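Small baskets in the pantry

I keep dry food in open baskets for two years now, and I want to share what works in my kitchen. Before this, every packet of rice and lentils was standing alone, and the small ones always fell behind the big ones.

First measure the shelf, also the depth. My shelf is 400 mm deep, so one long basket leaves no place for the hand. Two short baskets, one behind the other, are easier to pull out. 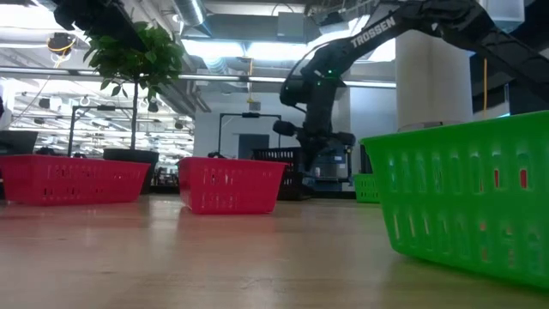 Plastic baskets with slots: red, bright green and more.

Give each color one kind of food and do not change it later. With us green is for tea and soup packets, red is for baking. Onions and garlic need air, so choose a basket with openings for them – but put a sheet of paper on the bottom, the dry skins fall through everywhere.

For washing I use warm water, a little dish soap and an old toothbrush for the slots. Let the basket dry upside down on a towel overnight. Flour and sugar I do not keep this way, they go in jars with a tight lid.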